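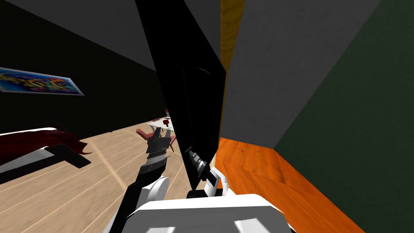
Bench Notes: two arms, one doorway

Dustomitz build update, 2025-07-16

Quick one this time, written between print jobs. Joyce Magesa and I have been on the two-arm build at the Pálfi workshop since April and the sim side is finally far enough along to be useful. The real one still has no left wrist. More on that below.

Where the sim is at. Base, torso and both arms load clean. White covers are in, a gripper is in, and the view is now from the robot's own head looking down past the rim of the body, same as the real camera will get. Joyce did most of the house. Beige tile on one side of the door, orange wood on the other, because the floor change is the bit that worries us. The black door is a pain. Black door, black wall behind it, and the depth guess gets mushy where they overlap. We could paint the sim door some nice easy color but Joyce's own front door is nearly that dark so it stays.

Doorway runs. Did 596 of them last month, all with arms tucked. Clean pass on most. The bad ones are nearly all the same thing – base goes through fine, then it turns too early and an elbow finds the door edge. Fix for now is dumb: drive on a bit longer before any turn. A better fix is to make the planner care about elbows. Working on it. If you have done this before please come find me, I'm usually at the back bench by the drill press.

Table task is next. Roll up to the little white table, don't hit the pink chairs, pick up one thing, back off. That's the whole task. Chairs in the sim get shoved to a new spot each run. Joyce wants them rotated too, so the backrests stick out at odd angles like they do in a real kitchen. I want to get one single pick working first. We'll see who wins.

Hardware. The left wrist motor from Cledex showed up with the wrong shaft. Sent it back, waiting. Right arm is wired and moves on the bench supply, 24 volts, no drama so far. Body shell is printed in four parts and the top rim needs sanding, it catches sleeves. Still need a decent e-stop. The one we have works but you have to press it like you mean it and I don't love that on something with two arms.

Software. We moved the arm control over to Dindoda, Joyce's little library, and it's a lot less code than before. The joint limits file was wrong for the right shoulder (my fault, I copied the left side and forgot to flip the sign). If you pulled our files before this week, pull again. Realy. The old one will happily drive the arm into the torso.

Money, since people ask. The pot was 2000 at the start and there is 93 left. So no new parts till the refund comes through. Donations of M4 screws, heat set inserts and white filament very welcome. Not the glittery stuff, thank you to whoever left that.

Wanted:
Someone who knows cable routing through a wrist joint. Ours pinches.
A spare door, any color, hinges on. For the real test.
An hour or two of help sanding.
The long hex driver back, the red one, it went missing off teh back bench.

Next update when the wrist is on. Files are on the shared drive, folder is called dustomitz_sim, start with the readme and ignore the folder named old2.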